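드레삼덴 홈 젤네일 세트 사용 설명서
3장. 램프 설치와 첫 시술

이 장은 상자를 이미 뜯은 분을 위한 것입니다. 구성품 확인은 2장에 있으니, 무언가 빠진 것 같다면 소파 밑을 먼저 살핀 다음 2장으로 돌아가 주십시오. 램프 모델은 힉빌 미니와 힉빌 스탠드 두 가지이며, 따로 적지 않은 내용은 두 모델에 똑같이 적용됩니다.

3.1 자리 잡기

1. 평평하고 흔들리지 않는 탁자를 고릅니다. 무릎 위, 침대 위, 운전석은 탁자로 치지 않습니다.

2. 탁자에 종이 타월이나 실리콘 매트를 깝니다. 젤은 흘린 직후에는 순하게 닦이지만 햇빛을 받고 나면 가구의 일부가 됩니다. 어머니의 자개상 위에서 작업하실 분은 매트를 두 장 까십시오.

3. 램프는 창가에서 떨어진 곳에 둡니다. 직사광선이 드는 자리에서는 뚜껑을 열어 둔 젤이 병 안에서 굳기 시작합니다. 이렇게 굳은 젤은 교환 대상이 아니며, 저희도 되돌리는 방법을 모릅니다.

4. 창문을 조금 열어 환기합니다. 선풍기는 끄십시오. 갈아 낸 가루가 날아가는 방향은 대체로 얼굴 쪽입니다.

5. 어린이와 반려동물은 다른 방으로 보냅니다. 고양이는 보내도 다시 오므로 문을 닫습니다.

3.2 램프 조립과 연결

1. 램프 본체를 뒤집어 바닥판의 보호 필름을 벗깁니다. 필름을 붙인 채 쓰면 반사판이 제 몫을 못 합니다. 새것 느낌을 오래 간직하고 싶은 마음은 이해하지만 벗기셔야 합니다.

2. 바닥판을 본체 홈에 맞추고 밀어 넣습니다. 딸깍 소리가 나면 제대로 들어간 것입니다. 우지끈 소리가 났다면 방향이 반대입니다.

3. 동봉된 어댑터를 본체 뒤쪽 단자에 먼저 꽂고, 그다음 콘센트에 꽂습니다. 서랍에서 나온 정체 모를 어댑터는 모양이 맞더라도 사용하지 마십시오.

4. 전원 버튼을 길게 누릅니다. 표시등이 한 번 깜박이면 대기 상태입니다. 계속 깜박이면 3.7의 표를 보십시오.

5. 타이머 버튼을 짧게 눌러 시간을 고릅니다. 누를 때마다 30초, 60초, 저열 모드 순으로 바뀝니다. 지나쳤으면 한 바퀴 더 도십시오. 되돌아가는 버튼은 다음 모델에 넣을지 논의하고 있습니다.

주의: 빛이 나오는 쪽을 들여다보지 마십시오. 정말 켜졌는지 궁금할 때는 표시등을 보면 됩니다. 표시등은 그러라고 있습니다.

주의: 광과민성 질환이 있거나 빛에 반응하는 약을 드시는 분은 사용 전에 의사나 약사와 상의하십시오. 이 문장에는 농담이 없습니다.

3.3 손톱 준비

젤이 사흘 만에 떨어졌다는 문의를 받아 보면 원인은 거의 언제나 이 단계에 있습니다. 지루한 단계라는 것은 압니다.

1. 손을 비누로 씻고 완전히 말립니다. 핸드크림은 시술이 끝난 뒤에 바릅니다.

2. 손톱 길이와 모양을 파일로 다듬습니다. 한 방향으로만 움직이십시오. 톱질하듯 왕복하면 손톱 끝이 층층이 갈라집니다.

3. 큐티클을 푸셔로 살살 밀어 올립니다. 아프면 너무 민 것입니다. 피가 나면 그날 시술은 포기하고 상처가 아문 뒤에 다시 시작합니다.

4. 샌딩 블록으로 손톱 표면의 광택만 걷어 냅니다. 표면이 고르게 뿌옇게 되면 멈추십시오. 얇아질 때까지 가는 사람이 의외로 많고, 그런 분들은 나중에 램프가 뜨겁다고 전화를 하십니다.

5. 가루를 브러시로 털고, 보풀 없는 솜에 클레그 클렌저를 적셔 한 손가락씩 닦습니다. 솜 한 장으로 열 손가락을 해결하려 들지 마십시오. 앞 손가락의 기름을 뒤 손가락에 나누어 줄 뿐입니다.

6. 닦은 뒤에는 손톱 표면을 만지지 않습니다. 머리를 쓸어 넘기는 것도, 휴대전화를 보는 것도 참습니다. 전화가 오면 받지 마십시오. 중요한 일이면 또 옵니다.

3.4 클렌저와 리무버 덜어 쓰기

세트에는 클레그 클렌저와 그레토프 리무버가 각각 들어 있습니다. 둘 다 투명한 액체이고 둘 다 냄새가 강합니다. 용도는 전혀 다릅니다. 클렌저는 미경화 젤을 닦고, 리무버는 공들여 올린 젤을 녹입니다. 두 가지를 바꿔 쓴 결과에 대해서는 여러분의 상상에 맡깁니다.

1. 쓸 만큼만 덜어 쓰고 원래 용기의 뚜껑은 바로 닫습니다.

2. 다른 용기에 옮겨 담을 때는 내용물의 이름과 옮겨 담은 달을 적어 붙입니다. '6월, 클렌저' 정도면 충분합니다. '그거'라고만 적은 병은 한 달 뒤 본인도 모릅니다.

3. 음료수 병에는 절대로 옮겨 담지 않습니다. 글씨를 크게 써 붙여도 안 됩니다. 목마른 사람은 글씨를 읽지 않습니다.

4. 불꽃, 담배, 향초 근처에서 뚜껑을 열지 않습니다. 분위기를 위해 향초를 켜 두셨다면 분위기를 포기하십시오.

5. 남은 액체를 원래 용기에 도로 붓지 않습니다. 아까운 마음은 알지만 솜 보풀까지 함께 들어갑니다.

참고: 대용량 900ml 리필은 입구가 넓어 기울이는 순간 생각보다 많이 나옵니다. 작은 깔때기를 쓰거나, 싱크대 옆에서 마음을 비우고 따르십시오.
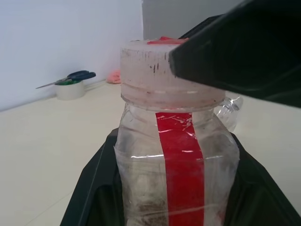
3.5 젤 바르기와 굳히기

1. 베이스 젤을 얇게 바릅니다. 얇다고 생각한 두께의 절반이 알맞습니다. 손톱 둘레의 피부에는 묻지 않게 하고, 묻었으면 굳히기 전에 우드스틱으로 걷어 냅니다. 굳지 않은 젤이 피부에 거듭 닿으면 알레르기가 생길 수 있고, 한번 생기면 취미를 바꾸셔야 합니다.

2. 손톱 끝 단면까지 붓을 한 번 지나가게 합니다. 이 한 번을 건너뛰면 젤이 끝에서부터 들뜹니다.

3. 네 손가락을 램프에 넣고 60초 굳힙니다. 엄지는 따로 합니다. 다섯 손가락을 한꺼번에 넣으면 엄지가 옆으로 누워 한쪽만 굳습니다.

4. 컬러 젤을 얇게 바르고 60초 굳힙니다. 첫 겹은 얼룩덜룩해 보입니다. 정상입니다. 두 번째 겹을 믿고 그대로 두십시오.

5. 두 번째 겹을 바르고 다시 60초 굳힙니다. 진한 색은 한 겹을 더 올려도 됩니다. 한 번에 두껍게 바르면 겉만 굳고 속은 그대로 남아 쭈글쭈글해집니다.

6. 탑 젤을 바르고 60초 굳힙니다.

7. 잠시 식힌 다음 클렌저를 적신 솜으로 끈적임을 닦아 냅니다. 여기서 병을 다시 확인하십시오. 리무버를 집어 드는 사고는 꼭 이 순간에 일어납니다.

8. 큐티클 오일을 바르고 문지릅니다. 이제 전화를 받으셔도 됩니다.

주의: 굳히는 도중 손톱이 뜨겁게 느껴지면 즉시 손을 빼십시오. 젤이 두꺼울수록 열이 많이 납니다. 열이 가라앉으면 저열 모드로 다시 넣습니다. 참을성을 겨루는 자리가 아닙니다.

3.6 지우기

손으로 뜯지 마십시오. 회의 중에도, 영화관에서도 마찬가지입니다. 젤과 함께 손톱의 윗층이 벗겨지고, 다시 자라는 데는 몇 달이 걸립니다.

1. 파일로 탑 젤의 광택을 갈아 냅니다. 이 층이 남아 있으면 리무버가 스며들지 못합니다.

2. 손톱 둘레에 바셀린이나 오일을 바릅니다.

3. 손톱 크기로 자른 솜에 리무버를 적셔 올리고 호일로 감쌉니다. 한 손씩 하는 편이 좋습니다. 양손을 다 감싼 뒤에는 화장실 문도 열기 어렵습니다.

4. 7분 기다린 다음 호일 하나를 벗겨 확인합니다. 젤이 들떠 있으면 우드스틱으로 밀어 냅니다. 버티고 있으면 다시 감싸고 2분을 더 줍니다. 힘으로 이기려 하지 마십시오.

5. 손을 씻고 오일을 바릅니다. 손톱이 건조해 보여도 하루쯤 지나면 나아집니다.

3.7 문제가 생겼을 때

표시등이 계속 깜박인다
바닥판이 덜 들어갔습니다. 뺐다가 다시 밀어 넣습니다. 그래도 깜박이면 어댑터를 뽑고 잠시 기다린 뒤 다시 꽂습니다.

손을 넣어도 램프가 켜지지 않는다
감지부는 안쪽 천장에 있습니다. 손을 끝까지 넣으십시오. 힉빌 스탠드는 감지부에 가루가 앉으면 자주 이러니 마른 천으로 닦아 줍니다.

타이머가 끝났는데도 끈적인다
탑 젤의 끈적임은 정상이며 클렌저로 닦입니다. 밀면 색까지 밀려 나온다면 너무 두껍게 바른 것이므로 지우고 처음부터 합니다. 유감입니다.

젤이 통째로 떨어진다
3.3으로 돌아가십시오. 건너뛴 항목이 무엇인지는 본인이 가장 잘 아실 것입니다.

손톱 둘레가 가렵거나 붉어진다
사용을 중단하고 젤을 제거한 뒤 피부과 진료를 받으십시오. 제품 용기나 성분표를 함께 가져가면 진료에 도움이 됩니다.

3.8 보관

젤 병은 입구를 닦고 뚜껑을 꼭 닫아 세워 둡니다. 입구에 묻은 젤이 굳으면 다음번에 뚜껑을 여는 데 펜치가 필요해집니다.

클렌저와 리무버는 서늘하고 어두운 곳, 어린이의 손이 닿지 않는 높이에 둡니다. 욕실 선반은 서늘하지 않고, 냉장고는 음식의 것입니다.

램프는 플러그를 뽑고 완전히 식힌 뒤 상자에 넣습니다. 8개월 넘게 쓰지 않았다면 다시 쓰기 전에 3.2의 4번과 5번을 따라 작동을 확인하고, 젤은 우드스틱으로 저어 덩어리가 없는지 봅니다. 덩어리가 있으면 버리십시오.

굳지 않은 젤은 하수구에 흘려보내지 않습니다. 종이 타월에 발라 램프로 굳힌 다음 일반 쓰레기로 배출합니다. 리무버를 적신 솜은 밀폐 봉투에 넣어 버리고, 지역의 배출 기준이 따로 있으면 그 기준을 따릅니다.

교체용 바닥판과 어댑터의 주문 번호는 5장에 있습니다.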